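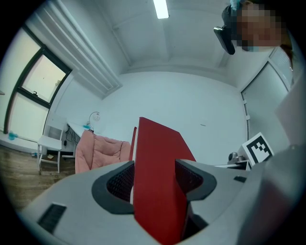 Hi Gunnlaugur,

You asked for something short on how the small room at Billcombe is coming along, and as usual I've written you something long. Get a coffee. The money part is near the end if you want to skip down, but I'd like you to read the rest too, seeing as Peltholm is paying for it!

Quick reminder of where we were in April. The room was being used as a place to put things that had no other place, and you could get about two steps in before you had to turn sideways. The plan we agreed on was to clear it, paint it, sort out the light and get it set up as a study room that people can book by the hour. Clearing it took me and Dagim Wako most of a week, mainly because I kept opening boxes and reading what was in them. (Old newsletters. So many old newsletters. I kept one set for the archive and let the rest go, and yes, it hurt.)

So, the painting is done. Walls and ceiling are all white now, and I'm really happy with it. The ceiling was the slow part. You may remember it has those shallow recessed panels with the beams between them, and every one of those edges had to be cut in by hand with a small brush. Dagim did the beams and I did the panels, and we both had stiff necks for days. We went back and forth on whether to do the beams in a different color and I'm glad we didn't. It's a small room and I think it would have felt like a lid.

The long fluorescent light stays where it was, in the ceiling. I know the original proposal said we'd replace it, and I got a price from Modov for swapping it out, but the electrician who came by for the other work thought the fitting was fine and I'd sooner put that money into chairs. If you feel strongly about it, tell me soon. The one complaint so far is from a woman who tried the room out for an afternoon and found the light a bit hard on her eyes in the evening, so there's now a desk lamp on the desk. One lamp, not a whole new ceiling.

Daytime is a different story because the window does most of the work. It's a big window for a room that size and I had honestly forgotten it was there behind all the shelving. We left the dark frame alone. I'd worried it would look heavy against the new paint, but I like it, it gives you something to look at. The handle is a little stiff and I've put it on the list.

The blinds are the white vertical ones and they pull right over to the side, so you can get all the daylight or none of it. They are not my favorite thing in the world. They clack when the window is open and I keep wanting to tie them back. But they work, they came out of the Weldu donation so they cost us nothing, and anyone working on a screen will want them in the afternoon when the sun gets around to that side.

Floor: brown wood grain, cleaned and left. No work needed beyond a lot of mopping. I did go over it twice because the first time just moved the dust into a more even layer.

Furniture is partly done. The white desk is in, up against the back wall, and it fits there as if it was measured for it (it was not measured for it). There's a white stool under the window, the thin-legged kind with a crossbar to put your feet on. It's good for perching and less good for a full afternoon of homework, so proper chairs are still on the shopping list. I tried sitting on it for an hour to do the budget and by the end I was standing.

What's not done, since you always ask:

The cables. They hang down under the desk top and I don't love it. You catch them with your knees, and they make the whole back wall look like we haven't finished, which I suppose we haven't. I want a tray fixed to the underside and some ties. Dagim says he can do it in a morning once the tray turns up.

The bits and pieces. There are still odds and ends sitting on the floor under the stool, and a blue thing on the windowsill that wants putting away. Every time I clear that sill somebody puts something else on it. I'm starting to think it needs a small shelf or a hook nearby so that stuff has a home, and I'd like to try hooks first as they're cheaper and I can put them up myself.

Booking. The sign-up sheet is on the door and we've had 14 bookings since the paint dried, 7 of them from the same two sisters who are studying for exams and have more or less moved in. I'm not counting those as a problem. I do want to get the bookings online before the fall, and I'll need half a day from whoever looks after the website at your end.

Now the money. We've spent $289 of the fittings line so far, which covers paint, rollers, brushes, filler, and the dust sheets I should have bought before we started and not after. The cable tray, the hooks, and the lamp all come out of the same line and I don't expect any trouble there. Chairs are separate. I've asked two places for prices and have heard back from one of them, and I'll forward it when I have both so you can see them side by side. I'd like to move what we didn't spend on the light over to chairs, and I need a yes from you in writing for that.

One other thing I'd like to raise. The neighbors down the hall have asked if they could use the room for a reading group in the evenings. I told them I'd ask. It wasn't in the original application, but it would fill hours when the room is sitting there with the light off, and I can't see any harm in it. They'd be happy to sign up on the sheet like everyone else. They might have to bring their own chairs for now, though!

Please come and see it when you're next over this way. Mornings are best for the daylight. Dagim is in most days and has the key if I'm not around, and he'll show you the beams whether you ask or not.

Next update when the chairs are in, or sooner if the tray shows up.

24 May 2022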